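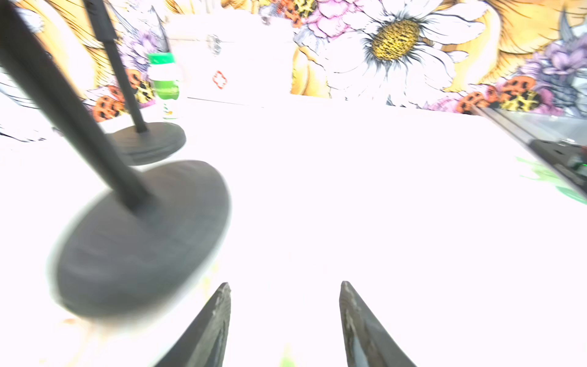
July 21, 2020

Spent most of the day on the Prurkton heater, the wall-mounted one that's meant to go over a covered porch. Ülle wanted to know why the warm patch on the floor is so lopsided, and I told her I'd have an answer by tonight. I have half of one.

Setup first, so I don't have to guess later. Heater on the long wall bracket, tilt at the second notch, element at full power. I let it run for 90 minutes before I took any readings, which felt like forever with the bay door shut, but last time I started too early and the numbers crept up all through the run. Grid on the floor same as in June, chalk marks redone because somebody mopped. (Fine, it was me.)

The left side is getting a lot more heat than the right. I swapped the two surface probes to make sure it wasn't just one of them reading high, and the difference stayed on the left. Then I flipped the whole heater end for end, which is a pain because the cable wants to come out the wrong side, and the warm patch went over to the right. So it's in the heater and the room is off the hook. I was really hoping it was the room!

Took the grille off once it had cooled down. The reflector has a shallow bend in it close to the cable end, maybe from shipping, maybe from when we pulled it out of the first housing. You can feel it with a thumb more easily than you can see it. I put the spare reflector in and ran again. Better, but still not even. The hottest square is now only one over from the middle, and the far right corner is still weak. Something else is going on and my money is on the element sitting crooked in its end clips. There are 2 kinds of clip in the parts bin and they look the same until you hold them side by side. I think we got one of each. Teodor ordered them, so I'll ask him before I start bending anything.

Element surface after the warmup was 305 C at the point where I could get the probe in. Don't put too much weight on that one, the probe was barely touching and I had to hold my breath and my elbow at the same time. Housing back plate never got hot enough to bother me. The top edge did, and that's where people will mount it close to a ceiling, so the manual needs a bigger gap than the draft says. Ülle, if you're reading this, page with the mounting drawing, the dimension with no number on it. We should put a number on it.

Also tried the Dobre dimmer again. It works, in the sense that the heater gets dimmer. On the low setting there's a buzz you can hear from the bench and it drove me up the wall after ten minutes. Same heater on the Voltum controller is quiet all the way down. The Voltum box is uglier and it takes up more room in the housing, and the knob feels cheap, but I'd still rather sit under the quiet one with a beer. I'll let the two of them argue with me about the price.

Line voltage in here wandered a bit in the afternoon when the compressor kicked in. Readings between the compressor cycles only, from now on. I threw out four points because of that and marked them in the sheet in gray.

Spray test did not happen. The nozzle is with Drududis and they haven't sent it back, I called and got a very nice person who had no idea what I was talking about. Will call again. Without it we can't say anything about rain getting in at the cable end, and the gasket there is the part I trust least. I pushed a business card between the gasket and the lid without trying hard.

Ran it one last time with the heater at the shallow tilt, just out of curiosity. The patch gets longer and the middle gets cooler, no surprise, but it felt nicer to stand in. Less like having the top of your head toasted. Teodor came by, stood under it in his jacket for a while and said the same thing, so that's two votes. Might be worth shipping it at that notch and letting people tilt it down if they want.

Stopped at run 99 in the log. I know, I should have done one more, but I was hungry.

For tomorrow: sort the clips by kind and label the bags, new element seated with matching clips, same grid, same warmup. Order chalk. Ask about the nozzle again. Grille screws are in the blue cup on the shelf over the sink, please don't tidy them.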